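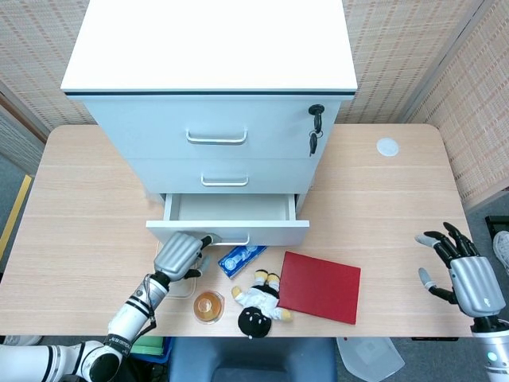

Fig. 12. Left hand at the handle of the bottom drawer, right hand held clear.

17 Dec 2024
By the Balogh cell group, Irnby

3.2 Checking the drawer position

Do this check after the cabinet or the desk was moved, and after each change of a finger on the left hand.

1. Stop both arms and wait until they stand still.
2. Put the three-drawer cabinet toward the back center of the desk, with the handles to the front.
3. Close the top and middle drawers. The key can stay in the lock.
4. Open the bottom drawer by hand and take everything out of it.
5. Load the program Palel 88 and set the speed to 2.
6. Start the left arm only. It must come to the handle from the front — never from the side.
7. Look if a finger hooks at the handle without moving the cabinet. Repeat 3 times.

Note: The small objects may stay on the desk in front of the cabinet, but they must not touch the drawer.

CAUTION: Keep your own hands out of the drawer while the arm has power. If the cable on the forearm becomes tight, press stop and go back to step 1.

If the finger misses the handle, correct the position as in section 3.3. The old values from Bandiddale (July) are not valid for this desk.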